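Para ensinar um robô a dobrar roupa, primeiro é preciso dobrar muita roupa

Stakura reúne milhares de demonstrações feitas à mão e descobre que o tecido não colabora

25 de janeiro de 2020

A promessa do robô que cuida da roupa é antiga, e a Stakura resolveu encará-la pelo lado menos glamoroso. Em vez de mostrar uma máquina dobrando camisas num palco, a empresa passou as últimas semanas pagando pessoas para mexer em roupa em cima de uma mesa, uma peça de cada vez, com pinças pretas na mão no lugar dos dedos. Até agora são 2.930 demonstrações gravadas. Quem já passou um domingo diante de um cesto cheio terá alguma simpatia pela equipe.

O projeto leva o nome de Lesulura e tem um objetivo modesto no papel: juntar exemplos suficientes para que um sistema aprenda, por imitação, a pegar um tecido, esticá-lo e deixá-lo numa forma apresentável. As pinças são manuais, sem motor para fechar os dedos, e cada uma leva uma câmera que registra o que acontece na ponta. O operador segura uma em cada mão e faz o serviço como se as mãos tivessem apenas dois dedos cada, ambos de plástico.

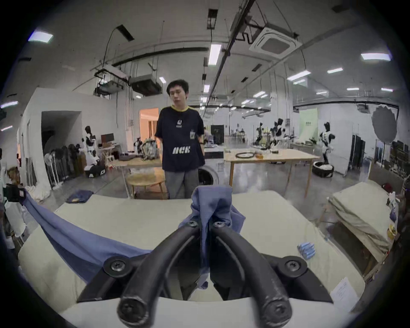 A escolha da roupa como matéria-prima não foi das mais misericordiosas. Uma caixa fica com cara de caixa em qualquer posição em que seja largada. Uma camiseta, não. Ela embola, gruda em si mesma, esconde a manga debaixo da barra e nunca cai duas vezes do mesmo jeito, para desespero de quem programa e alegria de quem vende horas de gravação. É justamente essa variedade que interessa ao sistema, segundo a Stakura, que pede aos operadores que não comecem sempre com a peça bem arrumada.

Pedir bagunça a pessoas pagas para arrumar deu algum trabalho. Nas primeiras sessões os participantes caprichavam demais. Alisavam o tecido antes de começar, refaziam a dobra torta, escolhiam a ponta mais fácil. O resultado eram gravações lindas e quase idênticas, com as quais o modelo aprendeu a lidar muito bem com camisetas já quase dobradas — um mercado, convenhamos, limitado. A orientação mudou, e agora a peça é solta sobre a mesa de qualquer altura e fica como cair.

Das demonstrações feitas até aqui, 883 foram descartadas. Os motivos vão do técnico ao doméstico: câmera fora de foco, gravação interrompida, operador que largou a pinça e terminou com a mão por hábito. Esse último caso, comum no começo, ganhou até uma etiqueta própria na planilha de revisão. As repetições em que o tecido escapa e é apanhado de novo, por outro lado, costumam ficar. A equipe considera que um robô que só viu acertos não saberá o que fazer no primeiro tropeço, e o primeiro tropeço costuma vir logo.
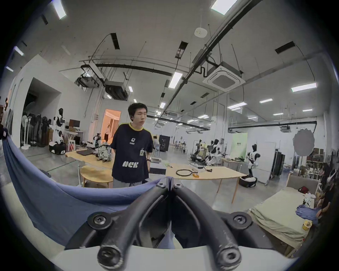 O gesto que mais ocupa os revisores é também o menos vistoso, o de pegar um canto. Antes de qualquer dobra é preciso achar uma ponta e prendê-la sem levar junto a camada de baixo. Com um pano grande e azul, uma pinça fechada no canto e a outra extremidade presa mais adiante, o meio cede e forma uma barriga, e é nessa barriga que moram as dificuldades. Se as duas mãos se aproximam, ela aumenta; se se afastam demais, uma das pontas escapa. Pessoas corrigem isso sem pensar. O sistema precisa ver a correção muitas vezes, com tecidos leves, pesados, lisos e felpudos, e ainda assim pode concluir que a melhor estratégia é ficar parado.

As peças são fornecidas pela Tiltutwood, rede de lavanderias que cedeu um lote de 94 artigos sem dono, esquecidos nos balcões por clientes mais distraídos que exigentes. A lista inclui camisetas, toalhas, calças jeans e um roupão que entrou no programa como "caso avançado". A rede receberá em troca um relatório sobre quais tipos de roupa o sistema consegue manusear. Se a lista de sucessos for curta, o relatório também será, o que ao menos poupa papel.

Já o tratamento dos dados ficou com a Tikkanen, que sincroniza as gravações das duas pinças e marca o início e o fim de cada tentativa. Parece burocracia e é mesmo. Um desvio pequeno entre a mão esquerda e a direita basta para que o modelo veja um tecido sendo puxado por ninguém, e um sistema que aprende com fantasmas acaba se comportando como um.

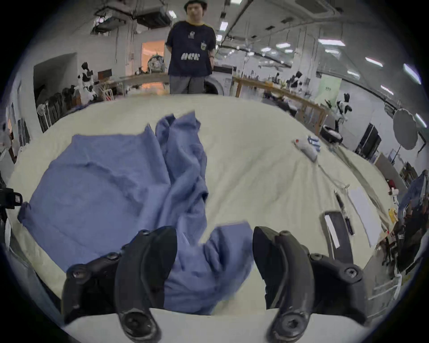 Os primeiros testes com um robô de verdade estão marcados para abril. A Stakura não fala em velocidade e evita qualquer comparação com gente, cautela compreensível para quem assistiu às gravações. A meta inicial é que a máquina pegue uma camiseta solta, encontre as mangas e faça duas dobras sem ajuda. Lençol com elástico não consta do plano, nem para esta fase nem para a próxima.

Até lá, as sessões continuam em turnos curtos, com pausa obrigatória entre eles, depois que operadores se queixaram de cansaço no polegar. A empresa abriu inscrições para novos participantes. Não se exige experiência com robôs, e a ficha de inscrição tampouco pergunta se o candidato dobra a própria roupa em casa.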